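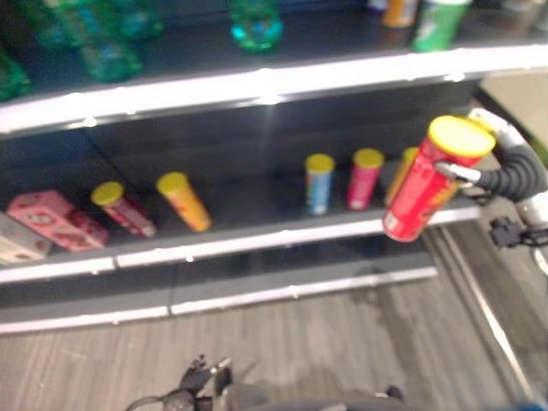
Kotwood practice shop: progress report to Drikamico, April period

1. Status

The snack and drinks bay is in use. The shelving from Nkuna was delivered complete except for one pack of shelf clips, which followed 20 days later. The unit is dark gray with white front edges, as specified in the grant application. Drinks are assigned to the top shelf. Boxed sweets and snack cans share the middle shelf, with the boxes on the left. The bottom shelf has no stock assigned and is to stay clear until the Prillura layout is approved.

2. Stocking

The Prillura layout calls for all packs to stand upright with the front label facing out. The snack cans at the right end of the middle shelf meet this. The left side does not yet. Boxes lie flat or lean back, and the cans next to them lean as well. Shelf dividers have been priced but not ordered.

The gap in the middle of that shelf is larger than planned. It will be closed by moving the left group over once the dividers are in.
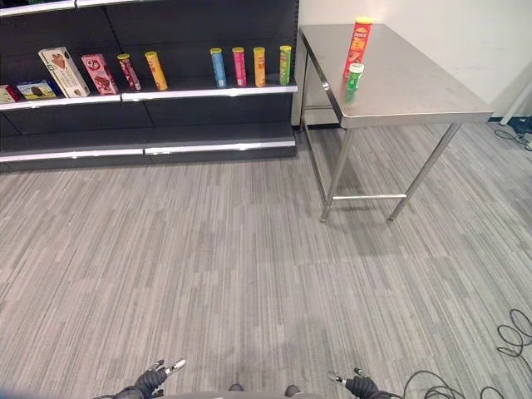
Report by the Kotwood fit-out office
Submitted 2025-05-02

3. Work table

A stainless steel table has been placed to the right of the shelving, against the white wall. It is used for stock on its way to or from the shelf. Stock is to be set down toward the back of the tabletop, and the rolled front edge kept clear. The clear distance between table and shelving was set at 300 mm at handover. It should be checked again whenever the table is moved – it has no fixings to the wall or floor.

4. Floor and clothing

The striped gray carpet stays. Replacement with vinyl was considered and dropped on cost. The shop rules now ask for close-fitting cuffs during restocking, and the wording has been added to the sheet by the door. 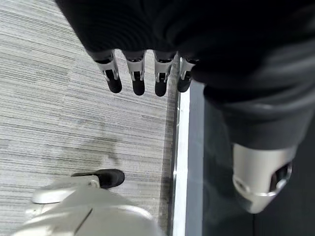 Black knit with ribbed cuff, gray floor behind.

5. Costs

Budget for the period: $3,000
Spent: $3,135

The difference is freight on the late clips. We have asked Nkuna for a credit and have had no reply. If it is refused, we propose to carry the amount into the next period.

6. Next period

Order and fit dividers. Restock the left side of the middle shelf. Obtain approval of the Prillura layout and assign stock to the bottom shelf.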